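Visit report: Bernden distribution center, sorting and returns

We went to Bernden on Wednesday, August 8, 2018, as a group of 6 from our own warehouse side. Natsumi Maruyama met us at the gate and stayed with us the whole day. She runs the returns department and used to work the bench herself, so most of our questions went to her. Arvo Juntunen joined after lunch for the technical part.

The building

Goods come in on the north side and leave on the south. Returns are in a long room off the main hall. The site handled 848 return parcels the day before we came, and on a Monday it can reach almost 1,000. Each parcel is opened, checked and sorted into a basket or a bin before anything goes back to stock. Until last October all of that was done by hand at standing benches.

The conveyor, which is called Obi on the floor, brings the parcels to the benches. It replaced the carts. People we talked to liked this part best, as pushing the carts was what gave them sore backs. The complaint was noise. Ear plugs are now handed out at the door and we were asked to wear them.

The sorting trial

The second change is still being tried out in a side room. Arvo calls the setup Ato. The arm takes mixed items from a table and puts each kind in its own basket. Groceries and desk goods are the practice groups because returns staff deal with both, and the hand has to cope with very different shapes. The baskets are labeled by handwriting, and the system is meant to work from the written word with no code or tag.

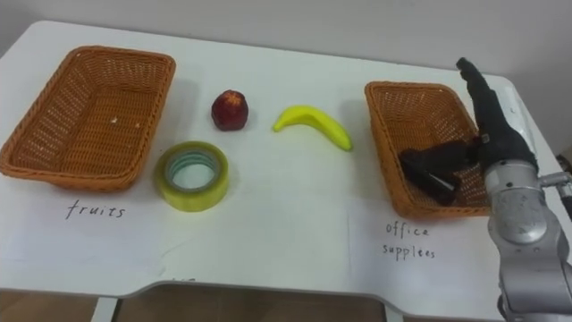 What the staff do now

Three people from the benches work with the trial in turns, half a shift each. They lay out the items, start a run, watch it and fill in a sheet. If an item goes in the wrong basket or gets dropped, they note it and put it back. Natsumi said the first weeks were dull for them and several asked to go back to the bench. The turns were cut from a full shift to half after that.

The pay grade is the same as at the bench. We asked about this twice. There is a small allowance for training, paid once. The staff side wants it made permanent and talks are still open.

No jobs have been cut in returns so far. Two people who left in the spring were not replaced, and Natsumi did not claim that was unrelated. She expects fewer hands at sorting and more at checking, where somebody has to decide if a returned item can be sold again. That work is slower and some of the older staff prefer it. Others said they would miss having a count at the end of the day.

Arvo spent most of his time on gripping. Flat and hollow items need a different hold from round ones, and he would like the staff who do the layout to suggest items, as they know what gives trouble at the bench.

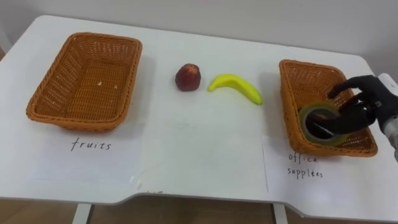

The hand holding a roll of tape in the office supplies basket.

Safety and space

The rule in the side room is that hands stay off the table during a run. Everyone who works there has done a short course from Wonent, the firm that also services the conveyor. The stop button is tested at the start of each shift and the test is signed for.

Points for our own site

Ask for noise readings before ordering any conveyor. Settle the pay question before a trial starts. Keep turns short from the first day. Natsumi has offered to send us her shift plan and the blank run sheet, and we have invited her to visit us in return.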